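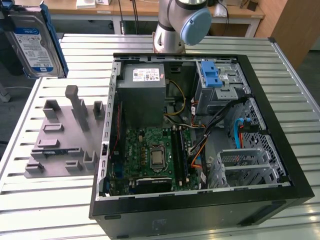

Do transfer students keep their ag credits if they come in mid-year? Up to 60 credits carry over, lab courses only with a passing grade and the syllabus on file. Goes on the admissions page as worded.

Department of Agriculture and Natural Resources, Amarasinghe College
Curriculum meeting, minutes
Start 2:15 pm, small seminar room. Minutes from last meeting approved, one fix (soil lab is 3 credits, was typed as 2).

1. Transfer wording
See top. Registrar wants it up before May. Old page to come down same day, two versions floating around now and students are quoting both.

2. Forestry field course
Dukis tract is open to us again for fall. Cap stays at 16 per section. Bus quote not in yet. Boots and hard hats on the supply list, students buy own boots, dept lends hats. Long talk on whether the overnight should be required. Not settled. For now: required for Forestry majors, optional for Wildlife, written make-up work for anyone who can't go.

3. Animal Science placements
13 students still without a summer farm. Ferketti Dairy will take more if they can start before 5 am milking and have own ride. Sheep unit full. Agreed to ask the Bromum station again, they said maybe last time and then we never followed up. Placement form needs a line for allergies.

4. Food Science name change
Proposal is "Food Science and Nutrition". Catalog deadline is close. Pointed out that Nutrition already has its own minor and the two would look alike in the catalog. Vote: carried, with the minor to be renamed later. Wording of the new degree page to be sent round before it goes to the dean.

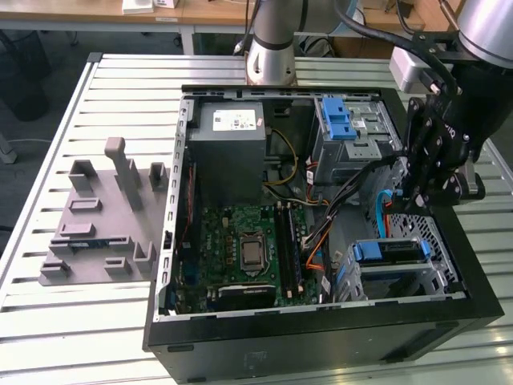

A student rep objected that people already in the program hadn't been asked which name goes on their diploma, and that some of them picked it becuase it was plain Food Science. Fair point. Current students get to choose, form to go out with registration.

5. Intro enrollment
71 signed up for Intro to Agriculture, room doesn't hold that. Options: split into two lectures, or move to the big hall and live with the 8 am slot. Split preferred. Needs one more TA, money not found yet. Back on agenda next time.

6. Other
Greenhouse keys, please return. Advising sheets for Tourism Management still show the dropped stats course, fix before advising week. Tree ID contest is on, same rules as last year, prizes to be decided.

Next meeting same room, same time. Syllabus drafts due before then, in the shared folder and not by email pleas.

Closed 3:50 pm.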